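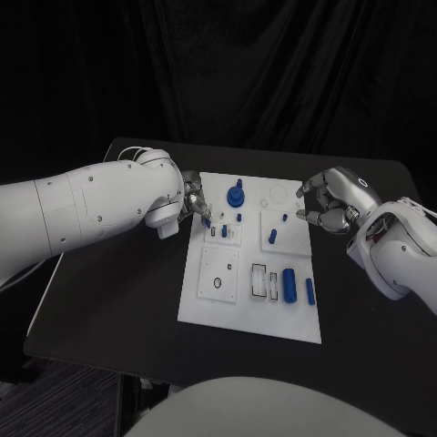 From: Tahsin Pathirana
To: bench-automation list
Subject: Re: [bench-automation] Second set of hands, or spares first?

Debora Greco wrote on Tuesday:
> We have money for one large item before the year closes. Howells
> wants to put it toward a second pair of hands so we aren't stuck
> when a finger goes. I would sooner buy spare fingers and a
> decent stock of boards and pegs. Has anyone on the list budgeted
> for this kind of assembly work over a full year? What did you
> underestimate?
> Also, does anybody use the Plevasano service plan?

Debora,

We went through this last spring at Dudarton, so a few notes from our side.

Boards and parts first. We planned on two task boards and ended up ordering four. The plates and pegs are cheap one at a time, but they go missing and the edges get scuffed, and then your insertion results drift and you spend a week blaming the controller. We now order printed pegs in batches of 55 from Groltine. Last batch came to 410 dollars with shipping. I put in for three batches a year and that has been enough so far.

Get all of the pegs in one color from one supplier. We mixed two suppliers once and the diameters didn't agree.

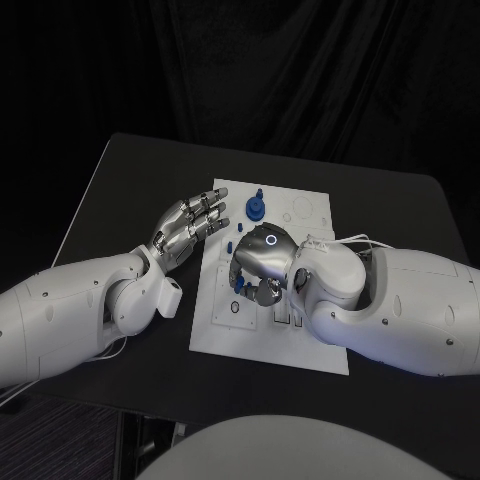
Peg and gear board, both arms over the fixture, peg in the right hand.

On hands versus spares, I'm with you. A complete second pair only helps if you can swap it in the same day, and for us a swap means redoing the calibration and rerouting the cables at the wrist. That is most of a day for one person. Replacing a single finger takes us around 10 minutes once the kit is open. I would buy a full set of fingers for each side, one extra thumb per side, and wrist cables. The cables were what I left out of our first budget. Ask for the lead time in writing before you commit to anything, as ours slipped from May into the summer.

Things I would put on separate lines so they don't get eaten by the main purchase:

Fingers, thumbs, wrist cables
Boards, plates, pegs
Table and backdrop (a matte black top is worth paying for, the glossy one gave us trouble with reflections)
Operator hours – we had this at zero, which was silly
Shipping both ways for repairs

We don't have the Plevasano plan. The quote we got covered the arms and left out the hands, and the hands are what we wear out. Check whether yours reads the same, it may have changed.

If Howells still wants the second pair, could you ask for a single right hand with the same connector? Ours does most of the pinching and wears faster than the left.

I can send you our spreadsheet off list. The tab for consumables is up to date, the one for labor is not.

Tahsin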